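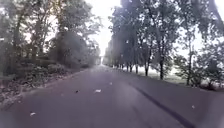
The litter problem: Soledad Bravo on teaching software to ignore a crisp packet

Soledad Bravo has spent a good part of her working life thinking about rubbish. She leads perception at Sitirier, where the job is to decide what the path planner gets told about the ground ahead, and what it is spared.

"People ask about pedestrians and cyclists," she says. "Fair enough, you'd worry if I had no answer. But my inbox is paper. Scraps of paper, and whether we braked for them."

The road that fills her second monitor has trees up both sides, a few white scraps scattered over the asphalt and a long dark streak down the right. She is fond of it in the way one is fond of a difficult aunt. The streak might be a tyre mark or a sealed crack, and she declines to guess.

"The planner doesn't care what its name is. It wants to know if it has height. An old build of ours would have called it a kerb and tried to drive politely along it."

That build was known as Norkerow, and it treated every unknown patch as an obstacle until proved otherwise. In June it stopped 193 times in a single afternoon on the test route. Bravo still has the log. Celeste Núñez, who writes the planner and was sitting in the vehicle, has the neck.

"It was very safe," Núñez says. "A parked car is also very safe."

The replacement, Grisia, splits the question in two. One part marks anything that differs from the road surface. A second estimates how tall it is and how sure it is of that, and hands both numbers over. Núñez's planner then has 3 choices: carry on, slow down, or go round. Stopping dead is left to a separate check that neither of them is allowed to touch, an arrangement both describe as sensible, Núñez with slightly less warmth.

Haze makes all this harder. With bright sky at the end of an avenue, the far part of the road washes out and small things lose their edges. "You get a pale smudge on a pale road," says Bravo. "At that distance I would like the software to say it doesn't know. Getting it to admit that took longer than getting it to be right."

Then there are shadows. Trees lay faint bands across the tarmac, and an early version of Grisia slowed for each one, so the ride had the rhythm of a rowing boat. The fix was to compare 24 images in a row before believing in any edge. It costs a little time, which Núñez has asked to have back.

They argue about this on Tuesday mornings, with Ojeda, their replay tool, running old drives past the new code. Bravo wants more images. Núñez has offered 13.

"Thirteen is an insult," says Bravo.

"It's an opening bid," says Núñez.

I ask what either of them does now on seeing litter while out for a walk. Bravo says she picks it up. Núñez says she goes round.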